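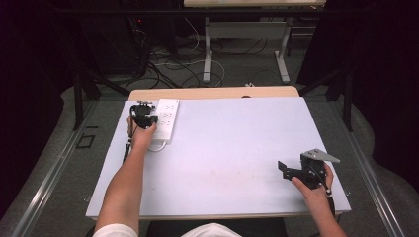

Tracking loss on plain tables, and what we changed in Hirkach

Nov 28, 2024

I spent most of October on one bug, and I want to write down how it went while I still remember the order of things.

Hirkach is the tool we use to turn recordings from the hand-held grippers into training trajectories. It reads the camera stream and the inertial data from each gripper, runs visual-inertial tracking, and writes out a left pose, a right pose and two finger widths on a common clock. The inertial data comes in at 200 Hz. Everything after that step assumes the poses are right, and for a long time I assumed it too.

The first sign of trouble was in replay. Sabina Michalík ran a set of two-handed episodes through the simulator and the left hand ended up under the table at the end of several of them. It didn't jump there. It sank slowly over a few seconds while the right hand stayed where it should be. A jump would have been caught by our velocity check, but a slow drift passes every check we had.

I went through the tracker logs for the bad episodes. In all of them the number of tracked features dropped when the gripper got low over the work surface, and stayed low until the hand moved back toward something with edges. During that stretch the filter was running on the inertial data and a few weak points, and the accelerometer bias estimate wandered off. When the features came back the tracker accepted the new position and carried on as if nothing had happened.

We have a lot of episodes like that. The set I was working with has 3,530 in it. I wrote a script to flag any stretch where the feature count stayed under our minimum for longer than half a second, and 463 episodes had at least one. Many of those were still usable. In some the hand was nearly still during the gap, so there wasn't much to get wrong.

My first fix was to lower the detection threshold so the tracker would pick up fainter corners. On a white board this gets you scuffs and small marks, which are fine, and also shadow edges, which are not. The shadow of the gripper moves with the gripper. The tracker took it as part of the world and decided the hand was moving less than it was. Drift got worse on half the test episodes. I took that out after two days.
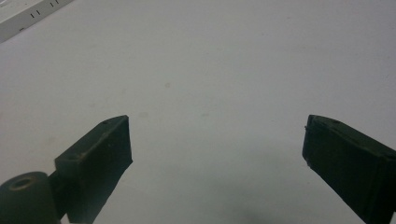

According to Miroslava Machala, the threshold was never the place to look. Her point was that the fingers are always in view and always in the same area, so we should mask them and a margin around them, and then stop asking the camera for more than it can give. If there is nothing to track, say so in the output, and let the next stage decide.

I argued with her about this for a while, then did it. The mask is computed from the finger width, so it opens and closes with the fingers. The margin toward the bottom of the image is larger, to take in most of the shadow. Points inside the mask are dropped before they reach the filter.

The second change is that each pose now carries a confidence value, built from the feature count and the filter covariance. The old Pacheco exporter had a column for this that we had been filling with ones since last year. It now has real numbers in it.

The third change is a smoothing pass. When a low-confidence stretch has good tracking on both sides, we run the filter forward and backward over it and blend. Cirilo Meléndez wrote most of this using the solver in Edodum. It only works when the recording is complete, so it is no use for live teleoperation, but we don't need it there.

One more bug turned up on the way. The left and right streams were being aligned on the time the packet arrived, and on one machine the left side was late by up to 50 ms under load. That is enough to spoil a two-handed task where one hand holds and the other pushes. Alignment now uses the capture time – I thought it always had.

Of the flagged episodes, the ones with gaps in the middle mostly recover. The ones that end in a gap don't, and for now the loader skips them. Hongjun Xie wants to keep them with a cut at the last good pose. I haven't decided. The loader change is small but it means episodes with no ending in the set, and our stop prediction is weak already.

The mask and the confidence column are in the main branch. The smoothing pass is behind a flag called smooth_gaps, off by default. If you have old exports, rerun them from the raw recordings. Converting the exports won't fix the time alignment.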